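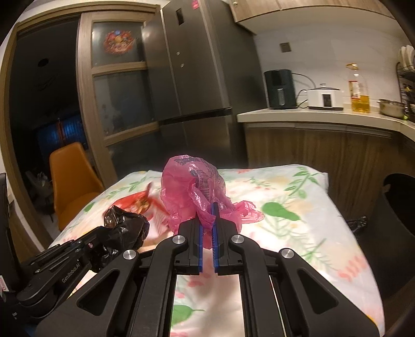

Gripping a plastic bag by the neck at the kitchen table.

Treltley Equipment Planner, reviewed
By Saodah Yusof
March 28, 2019

I came to the Treltley planner with a number already in my head, and I suspect most buyers do. Ours was $2,000 for the first round of hand-held grippers and whatever goes with them, for household handling work: bags, wrappers, cups, cans. The planner is a spreadsheet with a setup wizard bolted on the front. You type in your task, the number of operators and how many months you expect to run, and it gives you a shopping list with a total at the bottom in large green type.

The green total is the part I'd ignore. Mine came in under budget on the first try, and then I went looking for what it had left out. Spare finger pads were set to zero. Mounting hardware had one line, price blank. Operator time, which will eat more of our money than any piece of metal, sits on a separate tab that doesn't feed the total unless you tick a box in the settings. I found the box on my second evening with the thing.

The task list is thin too. There's "rigid objects," "soft objects" and "mixed." Thin plastic film gets lumped in with cushions and towels under soft. Anyone who has tried to pinch the corner of an empty snack bag knows it has little in common with a towel, and if I'm going to be told how many practice hours to pay for, I'd like the tool to know it too.

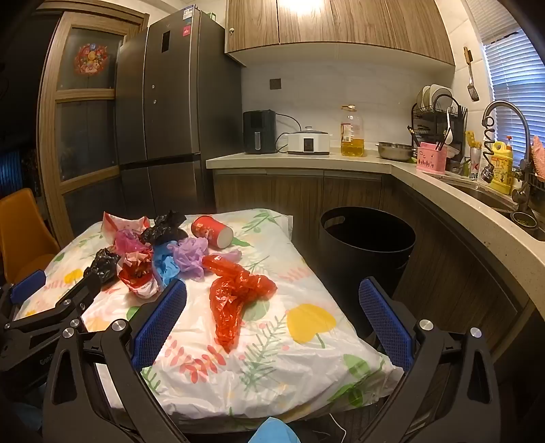
Bilal Kassab thinks I'm asking too much of a spreadsheet. He ran his own plan through it and says the categories never mattered to him, he just took the parts list, doubled the consumables and sent it off for quotes. His complaint is with the lead times, which he says are filled in with the same default for everything from a cable to a complete gripper. He'd still use it again. I take the point about the parts list. It saved me an afternoon of typing, and the export opened cleanly in the accounting software we use, with the columns in the right order.

What I can't get past is the price. Treltley wants $300 a year for the full version, and the full version is mostly the comparison page. That page scores two setups side by side on cost per working hour. It sounds useful until you change the hours per week and watch the ranking flip, with no warning that the answer hangs on a guess you made five screens ago.

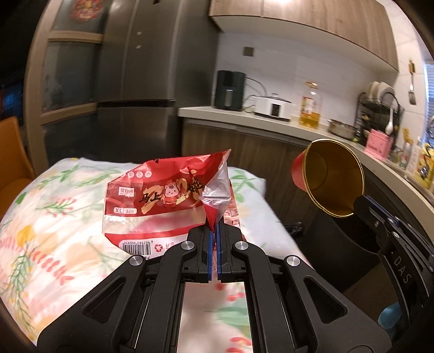

I'd want a range there, low and high, so that whoever signs the order can see how soft the figure is. Support told me ranges are planned for May. I've bought software on that kind of promise before.

A few smaller gripes. Sales tax is applied to labor. You can't mark an item as already owned, so I entered our tables and bins at a price of zero and they still showed up under "to order." The printed report runs long and has the logo on every page.

My advice is to use the free version for the parts list, copy it into your own sheet, and add lines for pads, cables, mounts and people. Keep part of the budget unspent until you've had a week on the real task. If the ranges do arrive I'll run our numbers through again, on the free tier.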